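Ticket 310: sea turtle tag silent since release

Our rehabbed loggerhead Kombo went back into the water at Enanbridge and we were thrilled! But the tag hasn't reported in 11 hours.

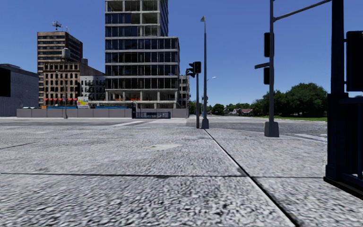 Is the tag dead? Most likely it's waiting for a long enough surfacing to send.

Switched Zeketti to the 2-minute window and got a ping off Kollolthorpe, heading south. So happy!
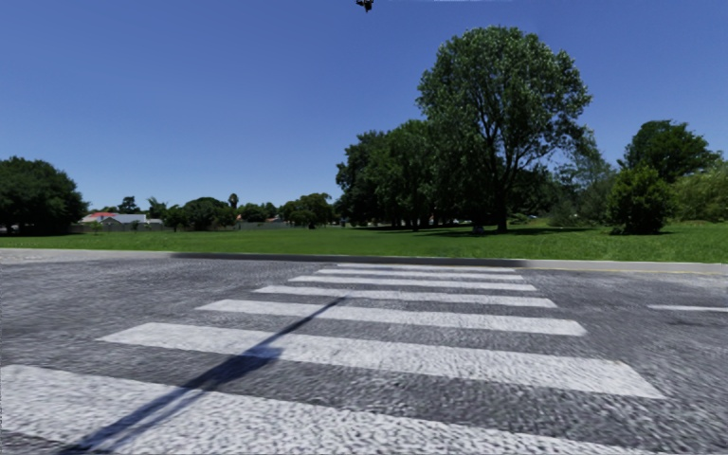 Support replied that we should keep the ticket open for 72 hours in case she goes quiet again.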